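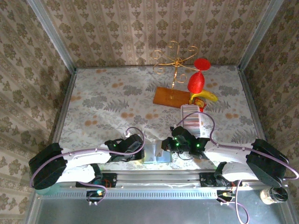

Two-arm bench cell enters second stage at Palumbo workshop

Members of the Zonon shared workshop in Palumbo have moved their two-arm bench cell into its second stage of testing, with a program of 1,000 short handling runs scheduled to finish in February.

The cell, called Denano, is a table-height enclosure framed in aluminium extrusion. Both arms clamp to a single slotted rail along the front of the table and work inward over a shared area. Power and signal lines run outside the links in lavender-purple cable, with enough slack left at each shoulder for the full range of travel.

Build cost to date is $2,942, according to the project log kept at the workshop. The figure covers the frame, motors, driver boards and printed parts. It does not include the work surface, the wall coverings or the household items used as test pieces, all of which were donated or already on hand.

The walls are papered in a striped damask and the tabletop carries a fern-print cloth. Both are to be changed between blocks of runs. The log states that the first stage was done against plain grey board, and that the grasp routine lost accuracy as soon as the background was altered. Patterned surfaces were brought in at the start of stage two and have stayed in since.

Test pieces are drawn from a shelf list and rotated. The current list includes a toy banana, a striped cylindrical container and a gold wire ornament. Thin and edge-on items are listed as a separate category, as they gave the highest rate of missed grasps in stage one.
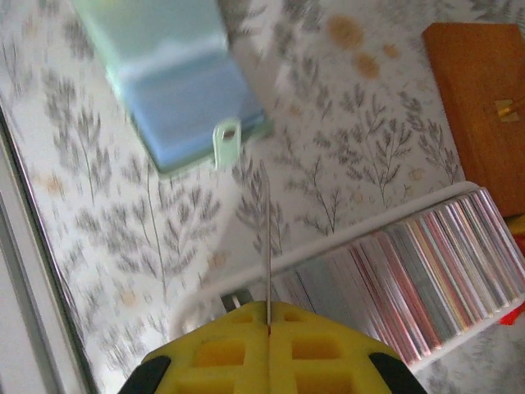
Wrist view over the gripper, with the disc rack at right and a pale green tab with a punched hole above the rod.

Fingers are printed on the workshop's own machine, at a fill setting chosen after an earlier, lighter version split along the layer lines. Rubbery pads are fitted at the outer edges. The finger pattern is now at its ninth revision and the file is held on the workshop's shared drive for members who want to print a set.

Fine alignment remains the slowest part of the work. The log records 162 runs in the alignment category so far, most of them needing at least one correction before closing on the target. Motion blur in the wrist view is given as a contributing factor. A shorter exposure was tried, but under the existing ceiling fixtures it left the picture too dark to use, and a brighter lamp has been ordered.

Control software is Nultow, a scheduler written by members for an earlier pick-and-place build and adapted for two arms. The adaptation adds a keep-out zone at the centre of the table so that only one gripper can enter at a time. Handing an item directly from one arm to the other is not supported in the current version – it is listed for stage three, along with a cover for the driver boards, which at present hang exposed beneath the base mounts.

The workshop expects to publish the wiring diagram and the rail drilling template once the current block of runs is complete. Members wishing to book time on the cell can do so through the sign-up sheet beside the drill press. Evening slots after 6 p.m. are full until the end of the block.

Last updated: 4:40 p.m.

162 shares | 3 comments

railandslot
What's the spacing on the rail mounts? I have a similar setup at home and the arms foul each other near the middle, even with the speed turned down.

mk_bench
Would like to see the drilling template in metric. The last one they put out was half and half.

Old Lathe
Good price if it includes the motors. I spent more than that on my gantry and it still won't home properly.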